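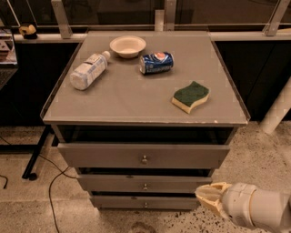 Getting drawer pulls out of a language-conditioned policy - what finally clicked
Posted by wullwood_dev, Friday, 9:40 pm
Last updated: May

wullwood_dev:
So excited about this one! Our planner, Drotska, used to replan from scratch on every new image, and the arm dithered whenever the target knob changed by a few pixels. Now we track one handle frame and let the policy output 22 waypoints relative to it. Same weights, and middle-drawer success went from hopeless to 71... no wait, wrong run, I'll post the table once I've checked it. The motion is so much smoother though!

knobwatcher:
Relative to the handle, sure, but what happens when the gripper covers it? With three identical knobs in a column I'd expect the tracker to hop to a neighbor. 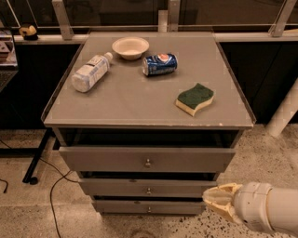 wullwood_dev:
It did hop, plenty. Fix was keeping the last 11 poses and rejecting any jump bigger than a drawer height.

lerkach_fan:
I don't buy it. That gate hides a bad detector. Train on 1000 more approaches and drop the tracker.

knobwatcher:
Disagree, 100 demos plus a gate is way cheaper - and you can debug a gate.

Comments (2)

slowloop: Does the clutter on top go into the prompt, or just the drawer?

cabrera_sim: Please share the gate code, I'd love to try it in our sim!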